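Search this site
Enter keyword
Menu

Hydrant Flow Tests Resume on the East Side: Questions for Rosaura Llanos

2 April 2021

Rosaura Llanos has run the water supply section of the Flutby fire department for six years. Her section keeps the hydrant records, and on Monday it restarts flow testing, which stopped in November when the ground froze early. We spoke to her by phone about what the tests measure and what residents should expect.

The district has 1,720 public hydrants. Of these, 96 were left untested when work stopped, all of them east of the rail line. "Those are the ones we start with," Llanos said. "They're on older pipe, mostly six-inch, and a lot of it dead-ends."

A flow test uses two hydrants. A gauge goes on the first, which stays closed at the outlets, and the crew records the static pressure in the main. The second is then opened fully. The pressure at the first hydrant drops, and that lower reading, called the residual, is recorded along with the flow at the open outlet.

"Static pressure by itself doesn't tell an engine company much," she said. "You can have 70 pounds on the gauge and a main that's half closed with scale. You open it up and it falls away."

The figure passed to the engine companies is the flow available at a residual of 20 pounds per square inch. Below that level, the department risks pulling the main down far enough to draw dirty water in through leaks. Hydrants are painted by class according to the result. Llanos said 30 were moved down a class last year and will keep their new colors until the mains serving them are cleaned or replaced.

One reason for the east side work is the warehouse fire on Nina Street last fall. Crews there laid hose to a second main after the nearest hydrant could not supply two engines. Nobody was hurt. Llanos would not discuss the cause of the fire, but she did discuss the water.

"The nearest hydrant was on the books at a rate it couldn't deliver – the last test was nine years old," she said. "The second main was fine. It took time to get to it." 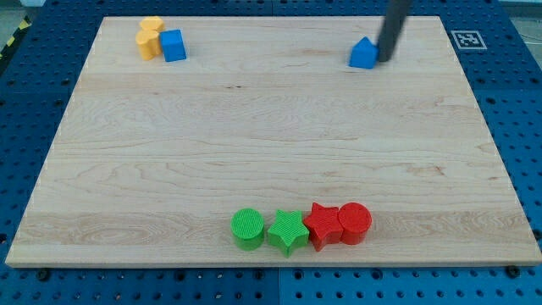
She said the gap between tests should be five years at most, and that her section is now close to that everywhere except the east side. Readings used to be written on cards and typed in at the station. They are now entered at the curb, and a result that differs sharply from the previous one is flagged for a second test.

Residents near a test may see cloudy or rusty water for a few hours. Llanos advised running a cold tap until it clears and holding off on laundry. Crews will hang notices on doors the day before.

She also asked people to keep three feet clear on all sides of a hydrant. "Shrubs are the worst of it," she said. "Cars we can move. With a hedge, the crew is cutting before they can get a wrench on."

Testing runs on weekdays, starting at the north end of Nina Street and working south. Results will be posted by block once they have been checked.

Related items
Flutby Station Roof Repair Goes Out to Bid
Brush Burning Permits: What Changes This Spring
Two Engines Sent to Garage Fire, No Injuries
Smoke Alarm Battery Pickup Dates

This site uses cookies to remember your settings. Accept / Manage choices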